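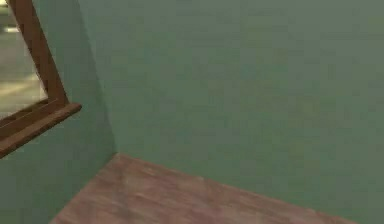

A green-walled corner of the Grajales house, the simulated home Brernley uses to set up its Vokix robot.

KERKPORT – Brernley has put its Vokix household robot back on the work schedule after a new camera mast and a full reset of the camera settings, the company said Wednesday.

The robot is a wheeled base with one arm and a camera on a tilting mast. It had been out of service since June, when technicians at the Kerkport shop found play in the joint that tilts the camera. The joint could settle at a slightly different angle each time the mast moved. On a short drive the error was small enough to miss. Over a long one, the robot's idea of where the floor ended and the wall began drifted far enough to make it stop in the middle of a room and ask for help.

The mast was swapped in one morning. The rest of the time went into setup, most of it done in a computer model of a home that the company calls Grajales.

Grajales has rooms with plain painted walls, tiled and paneled surfaces, wood-grain floors and open doorways. The control software that runs on the real robot also runs in the model, with the same mast limits and the same wheel settings. Brernley loads the measured dimensions of a new part into the model first, drives the simulated robot through the house, and copies the settings over to the machine once the results hold.

The standard check has 291 stops. At each one the robot halts, tilts the camera to a set angle, saves a view and works out the line where the floor meets the wall. The software compares that line with the known layout of the room. The arm stays folded against the base the whole time, and the gripper is powered down. A full pass takes 37 minutes.

The first pass with the new mast went badly. Of the 291 stops, 156 came back outside the limit. The technicians traced the bulk of them to one number in the setup file, the height of the camera above the tilt joint. The new mast has a thicker bracket than the old one, and the file still had the old height.

With the height corrected, a second pass left 9 stops outside the limit. Those took longer to sort out. Several were in corners where two walls of the same green meet the floor with no baseboard, and the software had little contrast to work with. Others were near furniture.

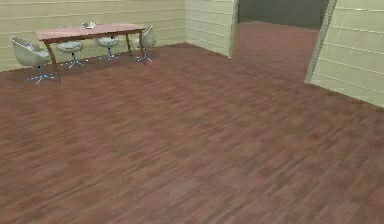

Chair and stool legs are a known weak point for the Vokix. Seats on a single post with a spreading base put thin feet on the floor well outside the edge of the seat, and a camera that is off by a degree or two will place those feet in the wrong spot. The shop keeps a dining set of this type in the model for that reason and runs it at three camera heights. The limit there is tighter than it is along open wall.

For the new mast, the technicians lowered the speed of the tilt motor near the end of its travel, so the camera comes to rest more gently. They also added a half-second wait before each view is saved. The wait makes the pass a little longer, and the company plans to leave it in for now.

The last change was to the order of the stops. In the old list the robot finished one room before going on to the next, which meant the mast made many small moves in a row and very few large ones. The new list mixes rooms and angles, with steep downward views next to level ones. A loose joint shows up sooner that way.
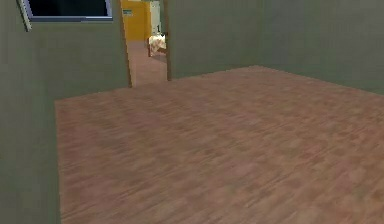
Doorways get their own section in the new list. The robot stops short of the opening, again in line with it, and once more on the far side, and the floor line has to agree at all of them. Floors that continue from one room into the next in nearly the same color are the harder case. The old list had no stops placed for it.

After a clean pass in the model, the settings were loaded onto the robot and checked on the shop floor against a strip of tape laid along one wall. The tape test is short. The robot drives the length of the wall, turns, and drives back, and a technician measures the gap between the wheel and the tape at each end.

Brernley has also changed how the mast is looked after. The tilt joint used to be checked when someone reported a problem. It will now be checked every week with the robot switched on and the brake set, by pushing the camera housing lightly by hand and reading the angle on the service screen. Any movement in the reading means the robot stays in the shop. The two screws on the bracket are to be marked with paint so a turned screw can be seen without tools.

The old mast has been kept. The company wants to open up the joint and look at the bearing before deciding whether the second Vokix, which has the same part and has shown no trouble so far, should get a new mast as well. That robot will stay in use in the meantime and will go through the new list of stops at its next service.

The updated setup file, with the corrected camera height, is already on both machines' service laptops. The file for the old bracket has been renamed so it cannot be loaded by mistake.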